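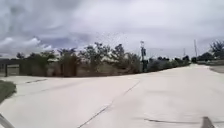
14 January 2022

Glaze and slip notes, shared bench.

Opened the kiln this morning. Cone pack says we got a proper 9 at the back and a soft 9 at the front, same as the last two firings, so I have stopped blaming the door seal. Next time the large pieces go at the back and the test tiles take their chances at the front.

The three Muven heads came through whole. The tall one has a hairline behind the ear that was there after the bisque and has not travelled. I filled it then with slip and a bit of paper pulp and the fill has shrunk slightly. You can feel it with a fingernail. I will leave it, and write it on the condition sheet before the piece goes to Fatow so there is no argument later.

Surface on the heads: ash glaze over the Fukel stoneware, sprayed, two coats. Too glossy on the forehead and cheeks, good and dry in the hair where the spray hardly reached. The dry parts are what I was after all over. For the next set, one coat only, and cut the feldspar. Tiles to make first:

Tile A, the recipe as it stands, one coat
Tile B, feldspar down by 3 per cent, made up with china clay
Tile C, as B, with red iron brushed on underneath and wiped back

Make them 100 mm square and stand them up, as flat tiles told us nothing useful about runs last time.

Bisque for the reliefs is set at 900. I had been going to 1000 out of habit and the clay was too tight to take the wash. The August batch went lower by accident and took it very well, so I am copying the accident. Whoever loads next, please don't change the programme back. It is saved under Bahrami, slot 3.

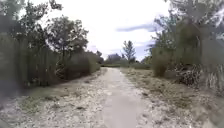
The reliefs themselves are still leather hard. Two have started to lift at the corners. I turned them face down on a board with newspaper between and put sandbags on the backs, and will look again tomorrow. If they are still lifting I will hollow the backs more. The wall is thick along the bottom edge, where I added the drapery late and did not take anything away behind it.

Plaster: the mould for the small hand is finished but damp and should stay on the shelf over the radiator until it stops feeling cold against the cheek. The keys on one side are shallow. Mark both halves with pencil before pouring.

Armature for the seated figure needs another upright. With the clay only up to the waist it already leans when the turntable is pushed. Threaded rod would do, there is a length under the sink.

Run out of: coarse grog, kidney sponges, the good masking tape. The bag marked grog by the door is sand.

Bahrami want dimensions for the plinths. Measure the bases after firing, not from the drawings. The shrinkage on Fukel is more than it says on the bag and we have been caught by it before.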